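厨房简报 · 本期话题

沥水架、抗菌砧板和“免清洗”承诺：哪些值得花钱

每年四月前后，家居店都会把厨房收纳货架重新摆一遍，我们的收件箱也会跟着热闹起来。今年读者转来的宣传页里，出现最多的三个词是“抗菌”“自排水”和“免清洗”。三个词我都不太信，不过既然问的人多，就一个一个说。

先说抗菌砧板。Rakex这一季的主打款在包装上印着“长效抗菌”，字很大，下面有一行小字，说明测试是在“特定条件”下进行的。什么条件？包装上没写，网站上也没写。我写信去问，过了好些天收到一封回信，感谢我对品牌的关注，并附上了同一张宣传页。信里没有测试方法，没有菌种，也没有接触时间。抗菌材料是有的，这一点我不否认，可是把抗菌成分掺进塑料里，和在砧板上切完生鸡肉之后还能放心切黄瓜，中间隔着很长一段路。材料表面的抑菌测试一般要让样品和菌液接触相当长的时间，家里做饭的人从切肉到切菜，往往只有烧开一壶水的工夫。

所以结论还是老一套：生熟分开，用完就洗，洗完立起来晾干。一块普通砧板做到这几样，比一块贵砧板随手扔在水槽边强得多。

再说砧板上的刀痕。有一种流传很广的说法，讲木砧板会“自己杀菌”，塑料砧板藏污纳垢，所以应该全部换成木的。我对这种说法也有保留。木头吸水，细菌被吸进去以后不容易再回到表面，这个现象有人研究过，但被吸进去不等于可以不洗。塑料砧板在新的时候很好清洁，划深了以后就难了。两种都有用旧的一天，该换就换。倒是那些卖木砧板的人从来不提它怕泡水，更不提进了洗碗机以后会弯成什么样子。

接下来是沥水架，读者问得最多的一样。

Dellden今年推出的双层沥水架卖785元。我把这个价钱念给编辑部的同事听，有人以为我念错了小数点。这款产品的卖点是“自排水底盘”，意思是底盘做成斜的，水会自己流进水槽。斜面当然能让水流下去，这没什么好争的。问题是，水流下去以后会留下水垢，自来水硬的地方尤其明显，底盘出水口那一小段过不了多久就会发白、发滑。宣传页上那句“从此告别清洗”，我看不出有什么依据。斜底盘仍然要刷，只是积水少一点，刷起来没那么恶心。

至于材质，请多看一眼说明。很多沥水架写的是“不锈钢”，却不写牌号。常见的厨房用钢里，有的耐腐蚀好一些，有的差一些，差的那种放在水槽边，焊点最先生锈。还有一类是普通钢丝外面包一层涂层，新的时候摸着很舒服，碗底来回蹭几个月，涂层破一个口，锈就从那里往里走。商家在页面上写“防锈涂层”，严格说没有撒谎，可是防到什么时候为止，他们不说。

我更关心的是尺寸。许多人量了台面的长宽就下单，忘了量吊柜到台面的高度，也忘了量自家最大的那口锅。双层架看起来节省地方，上层放满碗以后，下层的盘子就得侧着手去拿，拿一次碰一次。单层的小架子反而好用，前提是你肯在下一顿饭之前把碗收进柜子。做不到这一点，再大的架子也会满。
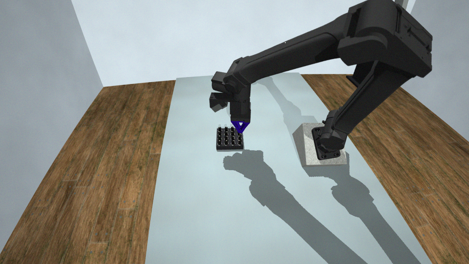 平整台面上的一只深色小架子。

说到台面，顺带讲讲石材。Grellavham的橱柜展厅里，销售最爱做的演示是往石英石样板上倒酱油，等一会儿擦掉，然后说“您看，一点不渗”。我看过两次这个演示，两次用的都是全新的样板，放的时间也就是聊几句话的时间。我问能不能放一夜，对方说展厅晚上要锁门。我又问能不能让我带一小块样板回家试，对方说样板不外借。这两个回答都合情合理，只是演示的分量也就到这里为止了。

天然花岗石的问题不太一样。它表面有细孔，通常要做封闭处理，而封闭处理有寿命，隔一段时间要重做。有的店会说“一次处理，终身无忧”，我建议把这句话写进合同里再付款，看对方肯不肯。另外，沥水架长期压在同一个位置，架脚下面那一圈最容易留印子。铺一块垫子能解决一部分，但垫子底下如果总是潮的，印子照样会有，还会多一股味道。隔几天把架子和垫子都挪开，让台面彻底干一次，这件事不花钱，也没有哪家厂商会替你写在宣传页上。

木台面我就不多说了。喜欢的人是真喜欢，水槽边发黑的时候也是真心疼。愿意定期上油的人可以用，不愿意的人请不要被样板间里的灯光打动。

然后是“免清洗”。Galbraith出了一种挂在水龙头上的收纳篮，说网孔经过特殊设计，“不积水、不发霉、无需清洗”。这三句话里，我只能勉强同意第一句的前半截。网孔大，水确实容易漏下去，但海绵本身是吸水的，海绵贴着篮子的那一面总是最后干。霉要的东西很少，一点湿气，一点油，一点菜叶碎就够了。我翻了翻这款篮子在几家网店的评价，好评大多写于收货当天，内容无非是“包装很好，还没用”。追评少得多，语气也不一样。看评价请先看追评，这个习惯比任何选购指南都管用。

还有读者问，洗碗海绵放进微波炉加热能不能消毒。这个办法在网上转了很多年，说法越转越神。加热能杀掉一部分细菌，但效果不均匀，干海绵放进去还有着火的危险，带金属丝的更是绝对不行。一块海绵能值多少钱？发臭了就扔。我宁可用便宜的、勤换的，也不想为了一块旧海绵守在微波炉前面。

紫外线消毒架也有人来问。Dellden有一款带盖子、带紫外灯的，1,163元，比它的普通款贵出一大截。紫外线能杀菌，前提是照得到。碗叠着碗，勺子压着勺子，背光的那一面基本没被照到。页面上的示意图里，餐具一件件分得很开，像在拍证件照，有哪家吃完饭是这么放碗的？如果碗洗干净了、晾干了，这盏灯能多做的事情很有限；如果碗没洗干净，这盏灯也救不了。

我把读者来信里提到的花费粗略加了一下，一个普通家庭跟着宣传页把砧板、沥水架、海绵篮全换一遍，大约要600元，这还是没买紫外灯的算法。同样的钱可以买很多年的海绵和洗洁精，再加一把好用的刷子。当然，旧架子确实锈了、晃了、放不下了，该换还是换，没必要为了省这笔钱跟自己过不去。

如果一定要买，我的建议大致如下。架子选能整个拆开的，拆不开的角落将来一定会脏。接水盘选浅色的，脏了看得见。架脚要有垫，垫要能取下来洗，很多产品的脚垫是胶粘的，掉一个就再也站不稳。筷子筒底部要有大孔，小孔很快就会被堵住。去店里看的时候，用手压一压上层的一角，晃得厉害的就别考虑了，装满碗只会晃得更厉害。

100元以内的架子里也有能用的，我自己家里那只就是，用到现在除了有一处涂层磨掉以外没什么毛病。我不推荐具体型号，这类产品换代太快，同一个名字的东西，今年和去年的钢丝粗细可能就不一样，推荐了反而误事。

下期打算谈厨房垃圾桶的“除味滤芯”。已经买过的读者，请告诉我们用了多久、换过几次，以及换滤芯的那天有没有闻出差别。厂家的宣传页就不用再转来了，我们这里攒了一叠。

来信请直接回复本邮件。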